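Ritero Two-Arm Table: Set-Up Guide
Section 8. Running the block demo for visitors

Print this page | E-mail this page

Okay, this is the part everybody asks me about! I wrote it up after our open day at Ernanbridge, when Anoma Marikar and I ran the block stack for visitors all afternoon (and went through a whole box of donuts doing it).

1. Switch on both arms 40 minutes before the doors open. I like a long warm-up, and it leaves time for coffee.

2. Wipe the round table and let it dry.

3. Load the program called Zonville from the Naqvi menu. Set the speed to 10 for the first run. You can go up later, but visitors like it slow, trust me.

4. Open both grippers all the way and close them again, one arm at a time.

CAUTION: Keep hands off the table once you press Start. Kids will reach for the blocks, so put a grown-up on each side.

5. Press Start and let one arm do the stacking while the other one waits with its gripper open.
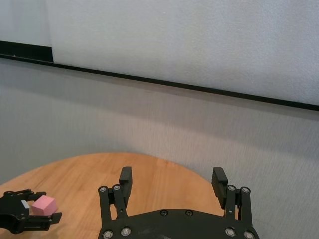
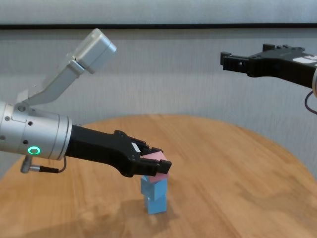 The pink cube in one gripper, the other gripper open.

6. When a run is over, press Hold before you touch anything. Then put the cubes back on their starting spots by hand and press Start again. A full round with my talking takes 90 seconds, a little more if somebody has a good question (they usually do!).

NOTE: If a cube gets dropped, don't grab for it! Press Hold, pick it up, start over. People clap louder the second time anyway.

7. After the last group, send both arms to Park and wait for them to stop before you switch off.

Questions about the program go to Anoma. Donut questions come to me.

8 comments | 10 shares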